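Can a machine do the chores yet? I get asked this a lot, mostly by family. Short version: some of them, slowly, if you set things up for it. Longer version in this thread.

I work on the floor side of a small grocery supplier and I sit in on trials when vendors bring equipment in. I don't build any of it. I watch it work and write down what it did.

Start with what already works. Floor scrubbing is done. We have had a Zetar scrubber since March and I no longer think about it. It goes out at closing, does the aisles, goes back to its dock. It misses the corners and somebody mops those.

Moving sealed boxes from one place to another is close to done too, as long as the boxes are the same size and the floor is flat. Put a wet, half crushed box in the line and a person has to come over.

Now the stuff that people at home ask about. Laundry, dishes, putting the groceries away. These are all the same problem. You pick up a thing that is not quite like the last thing and set it down where it goes without wrecking it.

Produce is a good test of that. A can is the same every time. Vegetables are bumpy, they taper, some are firm at one end and soft at the other. Squeeze too hard and you bruise it, and the bruise shows up the next day when you are not there to see it.

Skikier sent us a sheet last spring that said their system handled 300 items an hour. I asked which items. It was boxed tea.

With loose produce we logged 90 an hour on the best day of the trial. One of our stockers does 400 without trying, and she is also answering questions and pulling the bad ones while she does it.

So on speed it isn't close. I don't think speed is the main thing, though. A machine that runs overnight can be slow. If the shelves are full by opening I don't care when it started.

What I care about is how often someone has to step in. That number hardly ever makes it onto the sheet. I keep my own tally: a drop, a stall, a wrong spot, or a person touching the machine for any reason. All four count.

Two arms are a big improvement over one. With one arm you need a stand or a cart at exactly the right height. With two, one can hold a basket and the other can do the picking. That's how people do it, and it means less furniture built around the machine.

Deep shelves are harder than they look. The arm has to get in past the dividers, let go, and back out the same way. A person just turns their wrist and doesn't think about it.

Letting go is its own problem. I used to watch the grab and relax once it had hold of something. Now I watch the release. Long vegetables roll.

Setup also matters more than the demo lets on. Pletomia's people spent most of a morning on theirs before the first item moved. Our Darwish unit was quicker, but it needed redoing when we swapped a shelf. At home you move a chair every day.

Price I will leave alone, except to say that a good shelf cart costs us under 200 dollars and never needs an update.

Where I come out as of September 11, 2024: floors yes, boxes mostly, produce on a shelf yes if you are patient, dishes and laundry in a normal house not yet. I would not buy one for my own kitchen.

I'll post the step-in tally when I have it typed up. If you run trials like this, tell me what you count as a step-in, I'd like to compare. 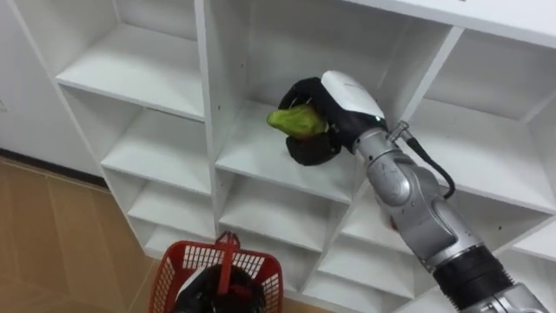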